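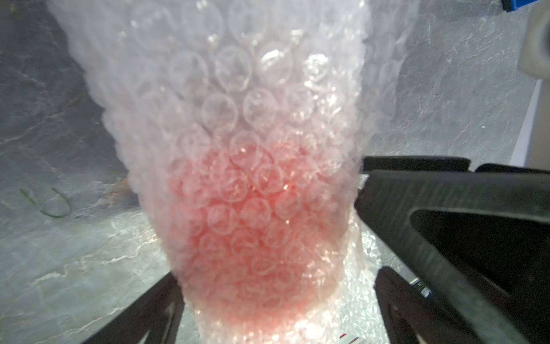
Props and Tableware Team, Urnum

Posted by Yuzhen Gu, 6 October 2024

The autumn move of the display stock from the Huto building to the new store at Tsang is now well under way, and I have been asked by several colleagues to set down how the stemmed pieces are being wrapped. The official packing guide will follow in due course. In the meantime I am using my own page to record the method as I understand it, together with a few opinions which should be taken as mine and not as those of the team.

The stock list for the move runs to 2,350 items. Most of them are plates, trays, linens and artificial flowers, and these present very little difficulty. The stemmed pieces are another matter. A goblet is wide at the top, narrow in the middle and wide again at the foot, and a sheet of bubble wrap does not readily follow that shape. Last year we received a carton of goblets back from a display at Derkemis in which every bowl was intact and two of the feet had snapped. All of them were plastic. I mention this for the benefit of those who believe that plastic can simply be placed in a box with some crumpled paper.

Size of the sheet

The sheet should be cut to a rectangle, long enough to pass around the bowl at least twice and tall enough to extend past both the rim and the foot. Shuzhen Long prefers a generous margin at the top, which is folded down into the bowl before the final turn. I was doubtful about this practice at first, on grounds of cost, and have since adopted it.

The bubbles face inward, toward the piece. There is a long-running disagreement on this point and I do not expect to settle it. For painted surfaces a layer of tissue goes on before the bubble wrap. The plain plastic pieces do not require it.

Wrapping

The goblet is laid on its side near one end of the sheet and rolled toward the other, with the spare material gathered in lightly at the stem. It should not be pulled tight. A tight wrap looks neat but puts pressure on the stem, and it also flattens the bubbles. The finished bundle ought to be close to a cylinder, a little wider toward the bowl, with enough give that it can be held firmly from the sides.

Clear wrap has one advantage over the gray foam we used previously, in that some color comes through. A trace of red or pink low down in a white bundle is enough to tell a packer which crate it belongs in, although the outline of the piece may be lost completely. For that reason I have asked that no one put a second, opaque layer over the first. Where extra protection is needed, another loose sheet of the same clear material is sufficient. 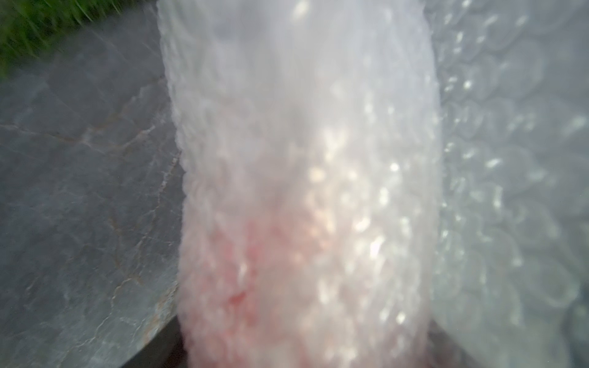
Preparing the table

Much of the time lost on any packing day is lost to the table. Items are put down in the only available space, which is always the space required for the sheet, and then have to be moved again. The arrangement I now recommend is simple. The center is kept for the bubble wrap. The piece to be wrapped waits at the back, on something with a little grip to it, and gloves and small tools go off to one side.

A remnant of artificial grass is very suitable as a resting place. It was bought for a garden display and the offcuts would otherwise have been thrown out. It does shed the occasional strand, so pieces should be brushed off before they are wrapped.

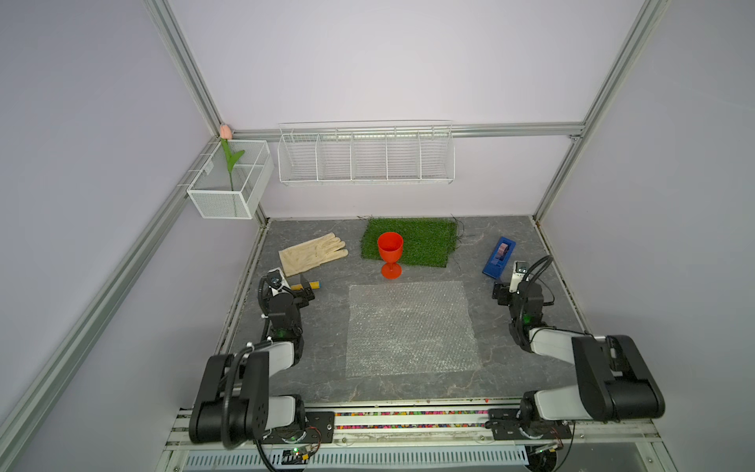 Red goblet at the front edge of the turf, with the work glove to the left and the pink tulip in its wall basket.

Wire baskets are used for anything that does not belong on the table surface. The long divided shelf has 5 compartments, and I would ask that it be left empty until wrapping begins. Tape, labels and cut sheets may then be given a compartment each. Artificial stems can stand upright in the mesh basket with their heads clear of the rim, as the petals crease badly if they are laid under other items.

Supplies

The present order is for 200 sheets, cut in advance by the supplier, with a further 100 expected later in October. Requests for additional material should be sent to Shuzhen Long, who would also be grateful for the return of any used wrap in good condition. Sheets with a few burst bubbles are perfectly acceptable for linens and trays. They should not be used around a stem.

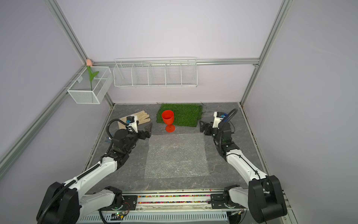
Bubble wrap at the center of the table, goblet behind it on the grass mat.

Labels are still under discussion. My own preference is for one small label near the base of each bundle, where it can be read while the bundle is standing in the crate. Colleagues at Tsang have asked for them at the top. Until a decision is reached, please follow whichever practice is written on the side of your crate, and do not mix the two in one crate.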